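Tetetti Bench Notes: Gripper Care and Table Rules

Gallery, posted 5 November 2019

These pages go with the working rules for hand-held grippers at the Tetetti workshop. The rules were first written in March and apply to everyone who picks up a tool, including visitors from Okeo and Ponce. 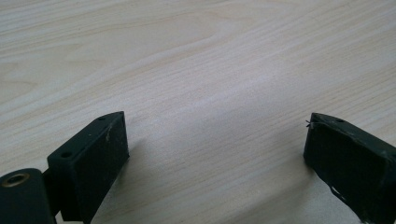 Fingers open over bare tabletop. 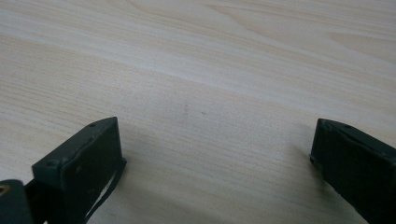

The rules cover three things: the table, the fingers and the log. They are short on purpose, and a printed copy hangs by the door at each bench. Start with the table. Nothing stays on it between tasks, and that includes pens, phones and tape. Wipe it with a dry cloth first and a damp one only if needed. Marks that stay after wiping, such as a small gray smudge or speck like those in the second picture, go in the log with their position, so that the next person does not mistake them for a dropped part. Do not scrub at them with solvent. The finish costs more to repair than a mark costs to write down.

Fingers are checked at the start of a shift and again after every 490 cycles. Look at the inner faces, the tips and the top edges. Scuffs and dust on a dark finger are normal wear and need a wipe, nothing more. Loose fibers at a tip, as on the right finger in the first picture, are trimmed flush with scissors. Do not pull them. A chipped or peeled patch is measured, and if it is wider than 5 mm the finger is changed before the tool is used again. Change both fingers together, even when only one is bad. A mixed pair closes unevenly and the grip readings are no use to anyone.

Screws are tightened by hand with the short driver in the Cloda kit. No power drivers on threaded inserts. If an insert turns with the screw, stop, tag the tool and leave it on the repair shelf. Do not glue it back in yourself.

Open and close the tool with nothing in it before the first task. Both fingers should move smoothly and stop at the same time. If one drags, clean the joint and try again. If it still drags, tag it.

One person holds the tool and one person places the parts. The person placing keeps both hands off the table while the fingers are closing, and says "clear" out loud. The person holding waits for the word. This applies to short tasks as well.

The log sheet has nine lines per shift. Use one line per check or fault, with initials and tool number. Sheets that fill up are stapled to a new one. Ponce keeps its own sheets in a different format, and those are accepted here as long as the tool number is on them.

Old finger pads go in the gray bin under the sink. Screws go back in the Cloda kit.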